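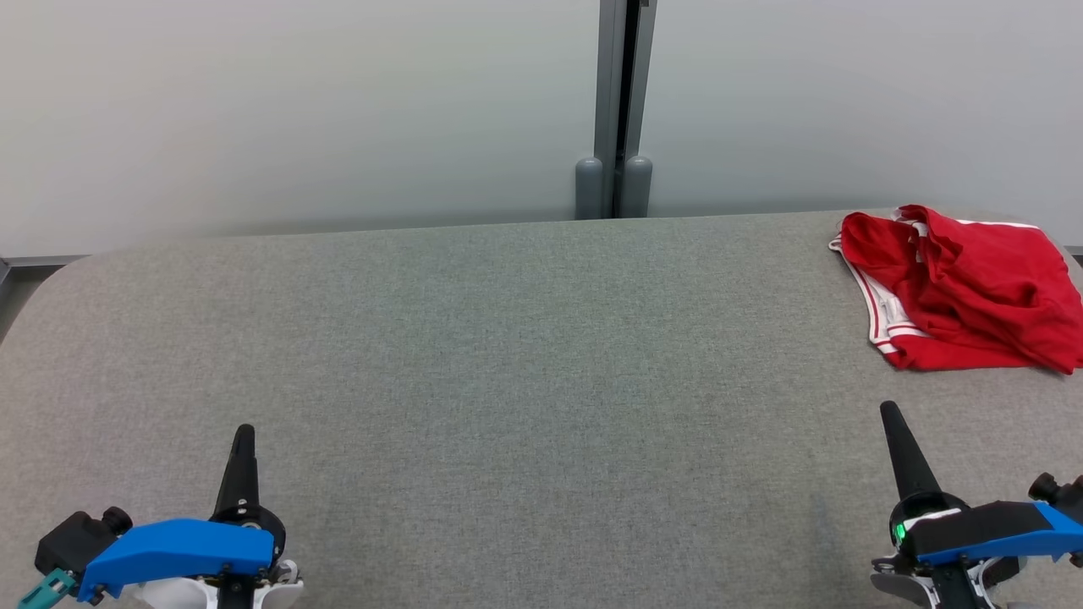

Page 7 of 30

Cloth manipulation > Methods and results > Lata: red-on-red ablation

feltboard
Posting the May numbers as promised on the previous page. Setup is unchanged: two arms, grey padded table, two red garments with white trim. The policy is Rilura trained on 3000 demonstrations, against the same network trained on 600 picked by the Lata filter. Lata scores each demonstration by how well the first grasp point can be predicted from the head view alone, then drops the low scorers.

The 600 set matches the full set on first grasp and loses on the final fold. Same seeds, same evaluation order.

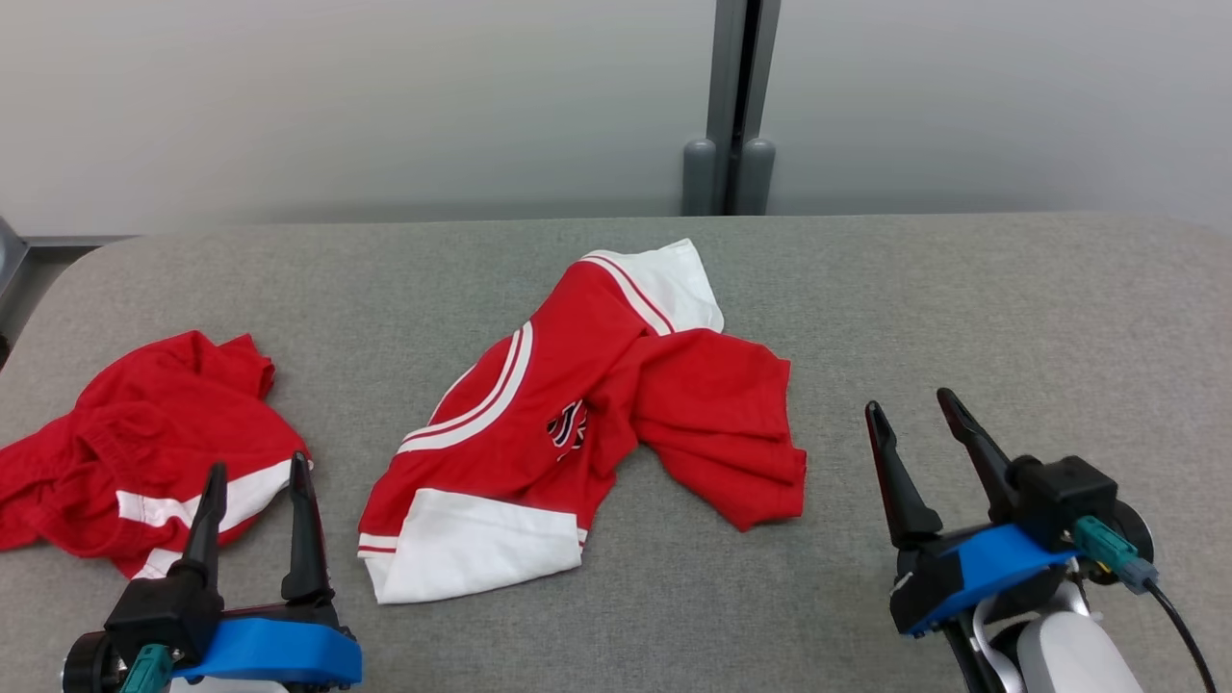 The loss is almost all in trials where both garments start out crumpled. When one is spread even partway, the two policies can't be told apart.

hemline_k
Then the filter is doing what I said it would. You score on the first grasp, so you keep demonstrations with an easy first grasp. Those are the tidy starts. The fold stage never sees a bad heap.

feltboard
Partly agree. I checked the start states and the kept set does lean towards tidy ones, but the lean is small. I don't think it covers the whole gap.

ostler
Which views does the fold stage get? If it's head only, the white trim is carrying most of the signal and the red is close to useless for telling one garment from the other.

feltboard
Head plus both wrists. With the wrist views masked, both policies get worse by the same amount.
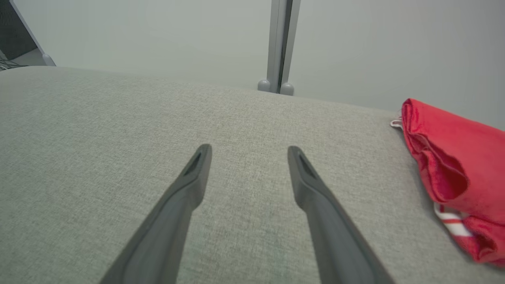 So the wrist input matters, but it doesn't explain the difference between 600 and 3000. Masking was done at test time only. I haven't retrained without it.

hemline_k
Masking at test time tells you very little. The network has never seen a blank wrist input. Retrain or leave that row out of the table.

ostler
Seconded. Wiegand made the same mistake in their towel report and had to redo half of it.

feltboard
Fair. Row comes out until the retrain is done. For the waistband question from page 6, wrist view of a crumpled start: 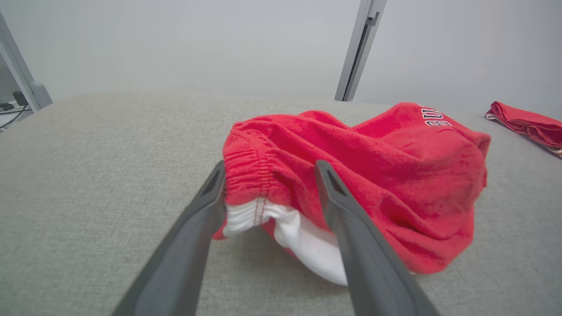

Fig. 4. Wrist view, gripper open, gathered band at left.

hemline_k
Useful. What does Lata give a start like that?

feltboard
Low. It only sees the head view, so the band counts for nothing.

ostler
Score on both views, then. Hasska's loader already syncs them.

feltboard
It does, but it drops wrist images when the arm moves fast. I'll try it on the 600 first and post the split by start state.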